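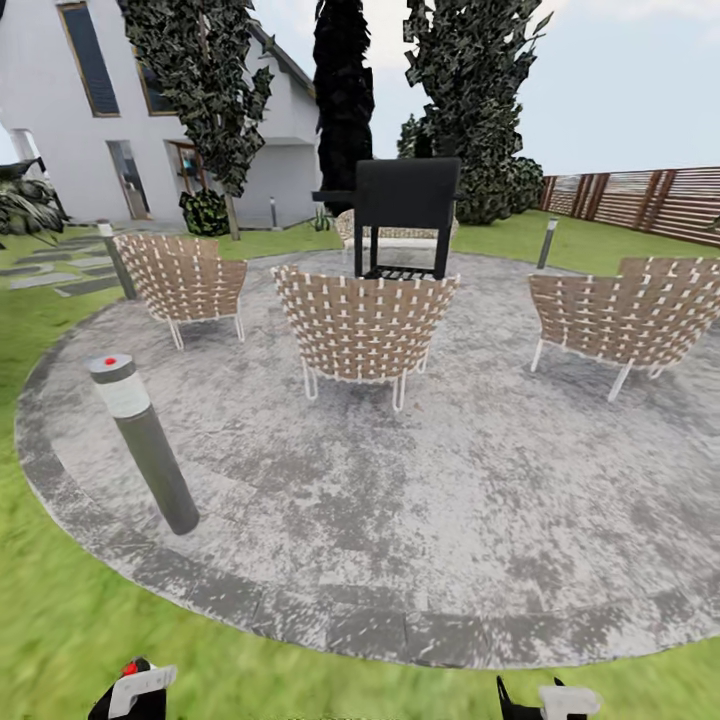 *Lounge chairs on a round stone patio, with lawn on every side.*

## Summer evenings are for moths

If you've been looking for a reason to stay out in the yard after supper, we have one for you: the Zondov Moth Nights are back! The first of the season is 7th July, and you can join from your own backyard, your balcony, or the strip of grass behind your building. All you need is a light, a pale bedsheet and a willingness to stay up a little past your bedtime.

We started the moth nights as a side project to the butterfly walks, and they've more or less taken over. Butterflies are lovely, but there are so many more kinds of moths, and most of us have lived next to them all our lives without giving them a second look. Last year, households in Sillano and Bellik sent in 700 records between them. That's wonderful for two small towns, and a good share came from people who had never tried to name an insect before.

### Setting up

Hang the sheet from a clothesline or over the back of a chair, and let the bottom edge spread out on the ground so that anything that drops down lands on white cloth. Put your light in front of it. A plain porch bulb works, though a blacklight bulb brings in far more (the hardware store on the Kanaujia road keeps them behind the counter, so ask). Switch off the other outside lights, and do let the neighbors know what you're up to.

Then sit back. The first hour can be slow, and it's mostly tiny brown things that won't hold still. Stick with it! The big ones tend to come later, and warm, cloudy nights with no wind are the best of all. A bright moon will thin out your visitors, and so will a chilly breeze.

If you don't want to bother with a light, try sugaring. Mash an overripe banana with brown sugar and a splash of flat beer, let it sit in a warm spot for a day, and paint it on a tree trunk or a fence post at dusk. Check it by flashlight every half hour. Underwings love the stuff, and the first time one opens up and shows you those orange hind wings you'll probably yell. Keep the dog away from the bowl.

### What to look for

The sphinx moths are the crowd-pleasers, big and fast, with bodies like little airplanes. Luna moths do turn up in Bellik, mostly near the walnut trees by the creek, and one of our members had 2 on the same sheet last summer. But please don't skip the small ones. There are moths that look like bird droppings, moths that look like snapped twigs, and a pink and yellow one, the rosy maple moth, that looks like sherbet.

Take a photo from straight above if you can, and another from the side. Write down the time, the kind of light and the nearest street. You don't have to name what you find, and "small, gray, fuzzy, very cross" is a perfectly good note to send us. Our ID group goes through every picture and loves the hard ones.

### When you're done

Turn the light off before you go to bed and shake the sheet gently over some bushes. Moths left on white cloth at sunrise are breakfast for the wrens.

We have 4 blacklight kits to lend out, each with a bulb, a clamp and a sheet. They go fast, so write to the Sillano desk soon if you'd like one. The printed checklist covers the 100 moths you're most likely to meet here, and it's free at the Bellik library. Anyone who picked one up in March should swap it for the new one, which fixes the mix-up between the two tiger moths on the back page.

Records for the first night are welcome for a full week afterward. Bring your best pictures to the potluck, too!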